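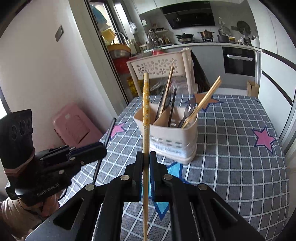
Chopstick with the yellow flowered top

April 2018

Noodles again! I've been at it since right after lunch and my forearms feel like I moved a piano, but I have to write this down before I forget what I changed.

So the dough. Young-sook Ma told me last time that I was being too polite with it, and she was right. I've been stopping the minute it looked smooth. Today I kept going for 12 minutes by the stove clock, then covered it with the big bowl and went out to the porch so I wouldn't poke it. When I came back it had gone soft and sleepy, and when I pressed my thumb in, the dent stayed. I cut it into 11 strips, oiled them, rested them again, and then the pulling — oh, the pulling! You hold both ends and sort of bounce the middle on the counter, and it makes that slap. The first one broke. The second one broke too, but later, when it was already as long as my arm, and by the fourth I had a real noodle, a bit fat in the middle, that went all the way from the toaster to the sink.

Samah came over from Clollar around five with a bag of scallions and her mother's chili crisp (she won't tell me what's in it, I've asked, there is definitely orange peel). She took over the pot while I pulled, and we got into a rhythm where I'd drop one in and she'd swish it so it wouldn't stick. She says long cooking chopsticks are the only way. I still use the regular ones with the pattern and burn my knuckles on the steam. Wood is so much better than the slippery metal pair I had at the old apartment, though. I could never lift a thing with those.

We had them with black vinegar, soy, garlic, the scallions, and hot oil poured over the top at the table. That sizzle! Ashraf walked in right then and said the whole stairwell smelled like a restaurant. He ate two bowls standing up. Kenza had one and then finished mine when I went to get the phone.

Note to self about the flour. I used up the last of the bread flour from the Woston market and filled in with all-purpose, maybe a third. The strips were easier to stretch than last time but they got a little mushy if they sat in the sauce. I want to try it with all bread flour and a bit more salt. Also, put the oil on with a brush! I poured it and it ran under the microwave, and I was down there with paper towels for ages.

Iman wants to do a dinner at her place in Storkley in August, out in the yard, and she wants me to make these for everybody. I said yes immediately and then lay on the couch thinking about how many strips that is. Her stove only has one good burner. Young-sook says we could pull them all in the afternoon and dust them with starch, but I'm not sure they'd keep in that heat. I'd like to do a practice run with a bigger batch first, say 5 people, and see if I can keep up with the pot.

I have flour in my watch band and somehow in my left shoe. Samah left the jar of chili crisp with me, on purpose I think. Had a spoonful on toast just now.

Need: bread flour, black vinegar (the bottle's nearly gone), a brush, more garlic.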